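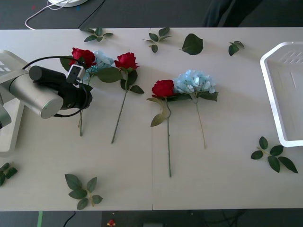
Artificial Flower Sorting and Leaf Assembly

Gallery updated 2 February 2026

Stems at the Wutness workroom are laid out by type before any arrangement is built. Stock comes from two lines: Flirard for blooms, Gentile for loose foliage. Leaves ship separate from the stems and are pushed on by hand or left off, depending on the order. The notes below cover layout and leaf placement.

Grouping is done on a flat, light surface so that color differences show. Each group alternates a strong color with a pale one, and stems point the same way to make the lengths easy to compare. Red rose, blue hydrangea, red rose is the standard row, with leaf sprigs kept loose around it until the heads are settled. Hydrangea heads flatten under weight — do not stack them.

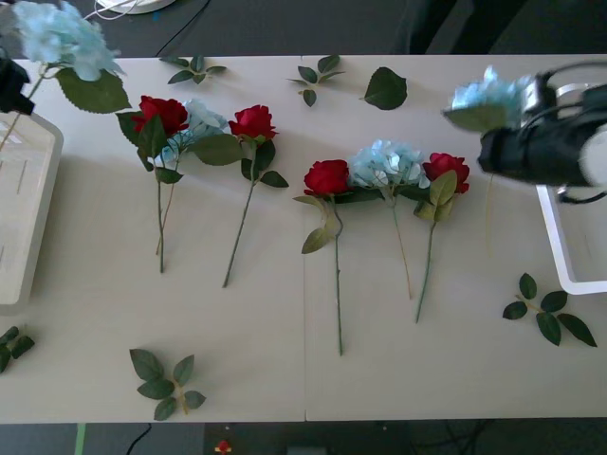
Leaf color varies by batch. The August delivery ran darker than the one before it, and the two should not be mixed on one stem. Some roses on the table carry yellowish-green leaves and others dark green, so they go to separate bundles. Bundles are tied in lots of 7 and boxed in lots of 28.

Bare stems are handled last. Set the stem upright on the work surface, lowest node toward you, and place leaves from the bottom.

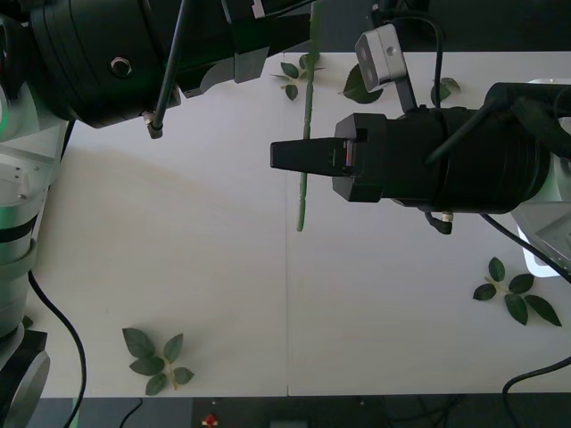 Leave 50 mm clear at the cut end for the Sternach foam base. Leaf pieces that no longer grip the node go in the spares box.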